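Simulation practice rules: your questions, my answers

Last updated Oct 4, 2021

I look after the house rules for the sim side of the Flaroda stacking project, which mostly means I get the same dozen questions in my inbox every couple of weeks. So I've finally put them on one page! If yours isn't covered, send it along and I'll add it. The rules themselves are in the handbook; these are just my plain-language answers, and if the two ever disagree, go with the handbook (and then tell me, please).

Who do these rules apply to?

Anyone who records, replays, labels or reviews simulated episodes for us. That covers the Pleketard group, the folks at Lirham, and students on a term placement. If you only read the reports you can skip all of this and go have a coffee.

It's only a simulation. Why have rules at all?

I get this one more than any other. Fair enough, you can't pinch a finger in a simulator. But the policies we train in there end up on real arms, and a sloppy habit in the recordings travels with them. In July we had a batch where the gripper was slamming into the tabletop at the end of nearly every run, and the physics just shrugged it off. A real wrist wouldn't have. We threw out 67 episodes and I was grumpy for a week.

Do I have to use the same speed limits as on the hardware?

Yep. The sim will happily let you go faster, and I know it's tempting when you've got a long list to get through, but the limits in the config match the real arm and they stay put. If you think one of them is wrong, write it up and we'll look at it together. Don't change it locally and hope I won't notice. I read the diffs.

What counts as a finished episode?

The object is where the task card says it should be, the gripper is open and clear of it, and everything has been still for 160 frames. If you stop the recording early it counts as incomplete, even when the stack looks perfect to you. Rodrigo Iglesias wrote the still-frame check and it's stricter than the one we had before, so older episodes may come up as failed when you replay them. Leave those alone, they're graded under the old version.

Can I reset if the first attempt goes badly?

You can, but keep the failed one! Mark it as failed and carry on. We lean on those recordings a lot. What I don't want is somebody restarting again and again until a lovely run comes out and then saving only that one, which makes our success rate look terrific and tells us nothing.

How many episodes can I submit at once?

500 is the cap for a single batch. The upload tool will technically take more, and then it falls over somewhere near the end without saying which files made it. Split them up and give each part its own number.

What's the rule on colours?

Every cup task has to be run with more than one colour pairing, and no pairing gets to dominate a batch. We had a policy a while back that was brilliant with one colour of cup and hopeless with every other, and it took us far too long to figure out why. The scene generator shuffles the colours for you now, so please don't pin the seed unless you're chasing a bug. (If you are chasing a bug, say so in the notes.)

Do I need to clear stray objects off the table first?

For the basic cup tasks, yes, only the objects on the task card. Clutter has its own task family with its own cards, and mixing the two makes a mess of the scoring.

Is it okay to accept a stack that's a bit crooked?

This gets argued about every single time we review. The card for nesting says one cup has to sit in the other, and a small lean or offset is fine so long as it passes the still check. I'm on the relaxed side here. Plenty of useful stacks in the real world are a little off, and I'd sooner have a policy that copes with that than one that fusses forever over the last millimetre. When you grade one, look at it from at least two camera views before you decide, since a single overhead view can fool you about how deep a cup is sitting.

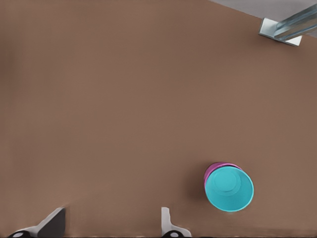 Yolanda Bustamante wrote back that I'm too soft on this, and that an offset limit should be a number on the card instead of a judgment call by whoever happens to be reviewing. She'd also like the two-view check to be compulsory for every grader, me included. I've agreed to the second part. The first is going to the next rules meeting, and you're welcome to come and take sides.

Who signs off on a batch?

Someone who didn't record it. That's the whole rule, and there are no exceptions for deadlines. The last batch from Sitompul had 156 episodes in it and two people got through the lot in an afternoon, so it really isn't that painful.

What do I do if I spot the physics misbehaving?

Objects sinking into the table, cups jittering on their own, a grasp that holds when the fingers aren't touching anything: stop, save the log, and flag it. Don't try to work around it in your run. And please don't use it to your advantage, even if it makes the task easier (especially then).

Can I show recordings to people outside the project?

Ask me first. I nearly always say yes, I just like to know which version of the scene is out there, and I'll want the word "simulated" on the slide somewhere people can read it.

Where do I send changes to this page?

Same place as everything else, the rules inbox. Put the question in the subject line and I'll get to it when I'm back at my desk.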